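2022-04-28 – sim bench, Nulline

Rules for scripted grasps, agreed after this morning. Writing them down before I forget.

Approach from straight above, fingers open, stop short of the object and check alignment. No closing until pose is logged. Clearance over the tallest point, not the center of the body – pointy hats count. Keep-out zone on anything else standing on the cabinet, vase included.

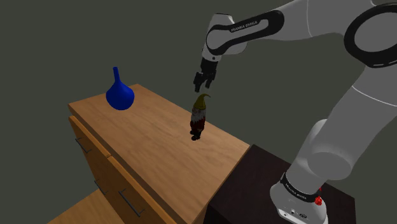
Keabetswe Khumalo wants the speed cap kept in sim too, same value as on the real arm, otherwise people tune against numbers they can't use later. Fine by me. Goes in the config, not in each script.

Seeds: log every one, failed runs as well. Batch is 1,027 episodes, 935 usable under the old rules, need to recheck under teh new ones. 4 scripts still have the cap hard coded.

To do – ask Orlando about the Makori checklist, rerun first 40 tonight.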